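3.2 Seating and ceiling finishes in the living rooms

Print this page | E-mail this article | 12 shares | 3 comments
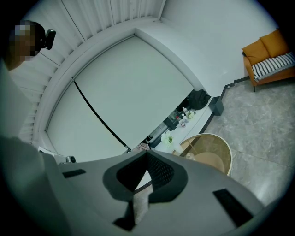

Figure 4. Living room with slatted ceiling surround and upholstered sofa, Otdale sample.

Reverberation in furnished living rooms depends on the area and placement of soft surfaces, and small changes in either can shift the measured decay time in the upper bands. The Otdale sample consists of 63 occupied dwellings, all built to one of two floor plans, and 43 of them were surveyed with the furniture left where the household normally kept it. Hard finishes dominate the upper part of these rooms. In the room in Figure 4 the ceiling has a large smooth white panel inside a raised moulding, bordered by parallel white slats, and the adjoining wall is plain. The orange sofa against that wall, with its loose cushions and striped seat cushion, was entered in the survey as a single absorbing item. Ribbed borders were coded separately from flat ceiling area, as their effect on scattering could not be assumed to match that of a smooth panel.

Each item of seating was assigned to one of three classes according to how much of its outer surface was upholstered. Sofas with an exposed frame were placed in the middle class. Loose cushions were included with the seat on which they rested and were not moved before a reading was taken. Where a household had added a throw or a rug, the item was listed but left out of the class totals. The full item list, containing 841 entries, is given in Appendix B.

Readings were made at two positions in every room, one near the main seat and one near the doorway, using the Morin procedure described in Section 2.4. Windows and internal doors were closed. Refrigerators in open-plan dwellings were left running, which raised the noise floor in the lowest band and led to the removal of that band from the analysis. Surface areas were taken from the Ikis drawings and corrected on site where a wall or ceiling had been altered.

Rooms with seating against a bare wall showed a wider spread between the two positions than rooms with seating placed near the centre. The difference was small in the middle bands and was absent where heavy curtains were present. A similar pattern was found in the earlier Prornberg survey of 74 dwellings, although that study grouped sofas and armchairs together and did not record ceiling borders. The two sets of results are therefore compared by room and not by item in Section 4.

Print this page | E-mail this article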